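How Do You Teach a Robot to Fold a Shirt?

You probably learned to fold a shirt from a grown-up who sighed a lot. Robots learn in much the same way, with more cables.

At the Kanside workshop, a project called Zaugg is all about laundry. A person holds a pair of handles, and two robot arms copy every move. Handles go left, arms go left. Handles wobble, arms wobble too. The computer writes it all down – even the embarrassing bits.
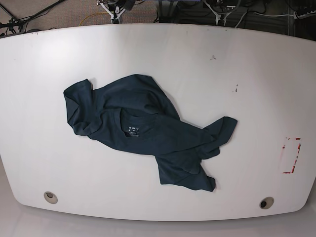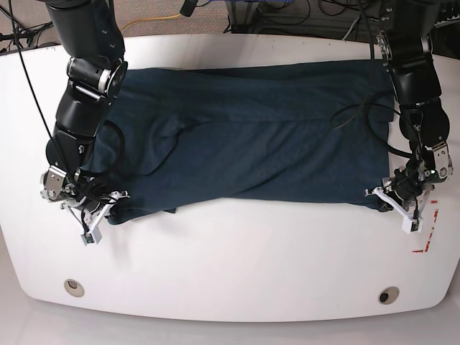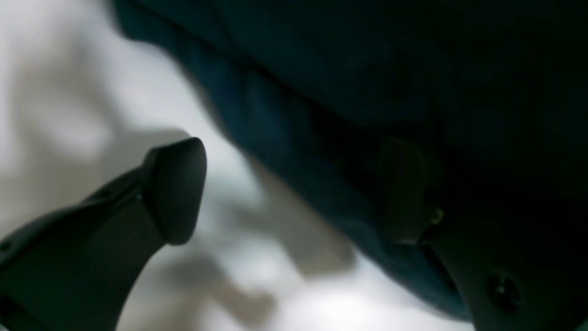

Top: a crumpled T-shirt on the table. Middle: two arms holding dark cloth by its corners. Bottom: a close-up from a camera on the robot.

Why is cloth so tricky? A brick is always brick-shaped. A shirt can be a lump, a sausage or a sad pancake, and it never makes the same lump twice. So one lesson is no use. The Zaugg robot needs about 500, and the person at the handles needs a snack.

Next, the computer studies all those lessons and looks for patterns. What did the cloth look like? Where did the fingers go? Then the person lets go of the handles, and the robot has a try by itself. The first tries are usually terrible. Yours were too.

Try it at home! Put on oven mitts and fold a T-shirt while a friend tells you where to move your hands. Wait 7 minutes before you start blaming the friend.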